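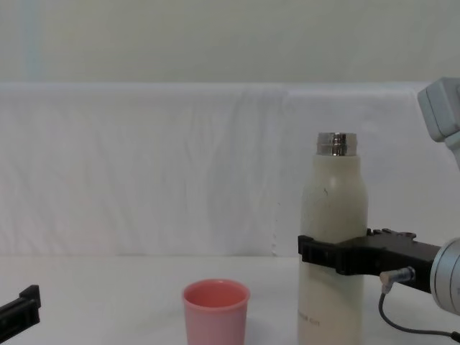

Visitors to the Hason open day in Gulwood were given 21 minutes at each station. The two-arm bench was the one that ran over. Its lead engineer, who asked to be identified only by job title, spoke with us afterward about what the demonstration was meant to show.

"Pouring is a good test for us," the engineer said. "The container changes weight while you are holding it, and the target stays where it is. Most of the faults we care about show up somewhere in that motion."

The bench runs on a control package called Uma, written in-house. Uma plans the path for both arms together and checks it for collisions before either one moves. The planner was rewritten in March. Before that, each arm was planned separately and the second waited for the first to finish.

"It worked, but it was slow, and the waiting arm was usually parked in the wrong place," the engineer said. "Now the idle arm gets a position that makes sense for the next step."

Asked about grip force, the engineer was more guarded. A smooth, upright container can be held low or high, and each choice has a cost. A low grip leaves the shoulder and neck clear but lets the top swing when the wrist turns. A high grip steadies the neck and crowds the opening.

"We hold low for tall items. Then we limit the wrist speed -- that is the part visitors find boring."

Training data comes from Pakzad, a sister project that records an operator guiding the arms through each task. The current set for pouring holds 296 recordings. The engineer would like more, with a wider range of cup shapes, before changing anything else in the model.

"People ask for a bigger model. I would take another 200 recordings first, with the cup in places we have not tried."

Several visitors asked whether the plain white bench and cloth backdrop made the task too easy. The engineer agreed that they help. A plain background removes one source of error, so a failed grasp can be traced to the grasp. Trials on a cluttered bench are planned as a separate series, scored separately.

On cable routing, a subject raised by a visitor from a packaging plant, the answer was short. "Leave slack at the wrist and check it every morning. We replaced 2 cables last year, and both had been pulled too tight."

Hason has not set a date for the next open day. The Gulwood bench will stay on pouring until the cluttered series is ready to start.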